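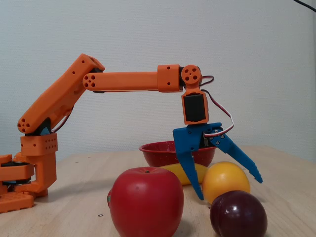

Week 3: Levers, and why your elbow is a bad one (in a good way!)

Last time we ended on torque, force times distance from the pivot. Keep that formula handy, we'll lean on it all week.

Three classes of lever:
First class: pivot in the middle. Seesaw, scissors, your head on your neck.
Second class: load in the middle. Wheelbarrow, nutcracker.
Third class: effort in the middle. Tweezers, and your biceps.

I love the biceps case. The muscle attaches very close to the joint, so holding a small weight takes a huge pull. What you get back is speed and reach, and that's how a pitcher can throw so hard!

Try it: forearm level, elbow bent at 90 degrees, load of 32 newtons in the hand. Work out the pull with your own measurements, then redo it with the arm nearly straight.

Read Kyei, page 102, before Thursday. Pranab Matubbar has the spring scales if your group needs one.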